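The Yellow Room Will Not Make You Smarter

Color consultants promise sharper minds and happier staff. The evidence is thinner than the paint.

The first thing Ignacio Vergara did when he took over the Jodton office was ask why the break room was orange. There was a folder to answer him. The folder had been supplied by Prindness, a color consultancy, and it said that orange "opens appetite and talk." The corridors were pale green for calm. The meeting rooms were yellow, and yellow, according to page nine, "switches on the problem-solving mind."

Vergara has run offices for most of his working life and has seen a few folders. "I asked them which problems," he told me. "They said all kinds."

I have spent the past few months reading folders like that one, and I can report that they agree on very little. Yellow is the worst case. In one it is the color of focus. In another it is the color of play, to be kept away from anyone trying to focus. A third warns that babies cry more in yellow bedrooms, a claim that I chased through four books and two websites, each of which had it from another of the four books or the other website. I never found the babies.

It is easy to see how this sort of thing gets started. People do have feelings about color. Ask a room what red means and you will hear love, danger, stop, sale. But a feeling about a word is a long way from typing faster in front of a wall. When researchers do put people in painted rooms and give them tests, the trouble is usually the same: few people, short visits, and a red room that was also a darker room. Change the light and you have changed more than the paint.

Prindness does have a study of its own. It covered 287 office workers at a client's site, who filled out a form before the repaint and again afterward. Most felt better. They had also been given new chairs, new carpet and a working air conditioner, which the summary mentions once, in small type, under a photograph of a fern. There was no second building left as it was for comparison. When I asked about that, I was told the effect was "felt at a level that is hard to measure." That may be so, but the bill was measured down to the penny.

Amnuay Thongdee mixes paint for a living at Gaete, a supplier that sells to builders and to the public. She has no quarrel with yellow. She likes it. What she doubts is that anyone can prescribe it.

"They send me a shade for concentration," she said. "Then the customer sees the sample and says it's too green, so we warm it up. Is it still for concentration? I call and ask. They say yes, fine."

She let me try a test. I laid out a fan of yellow chips under the store lights and picked my favorite, then carried the lot to the parking lot and picked again. I chose a different chip, and I would have sworn it was the same one. Yellow is like that. It picks up whatever is next to it, it goes sour in the shade, and a wall that looked like butter at noon can look like mustard by dinner. Any theory that hangs a precise mental effect on a precise shade has to survive a cloud going by.

None of this has slowed sales. Corkoreck, which makes work furniture, offers a "bright thinking" finish on its tables for an extra $533. The standard finish is gray. I asked what the bright one does that the gray one doesn't, and a cheerful man on the phone said it was easier to find your keys on. That was the best answer I got from anyone in the trade, and I mean it kindly. A dark object does stand out on a bright yellow surface. This is contrast – plain, old and well understood – and it has nothing to do with moods. 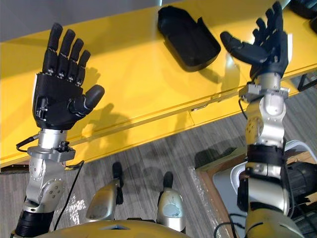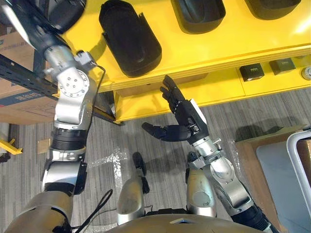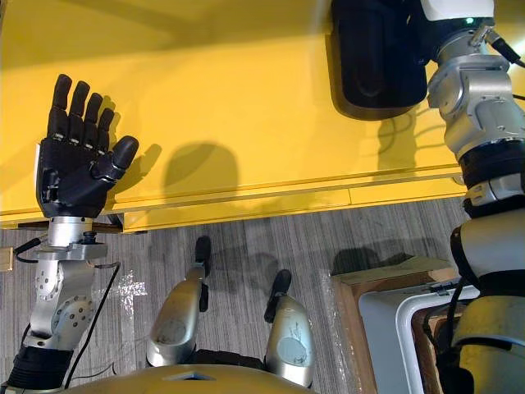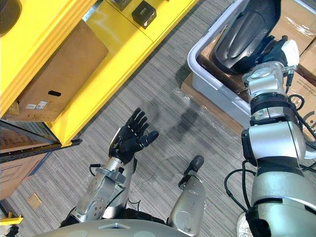 Black against bright yellow in the first three pictures.

Back in Jodton, Vergara kept the yellow meeting rooms. Repainting costs money, and the staff had gotten used to them. He did move the weekly budget meeting into the corridor-green room down the hall, on the grounds that it has a window. People seem to like it better. He has had a call from Prindness asking if they can use that as a case study for green, with a visit penciled in for October. He told them about the window. They said they would make a note of it.

Last updated: Tuesday, September 25, 2018

Contact us | Copyright 2018. All rights reserved. | Back to top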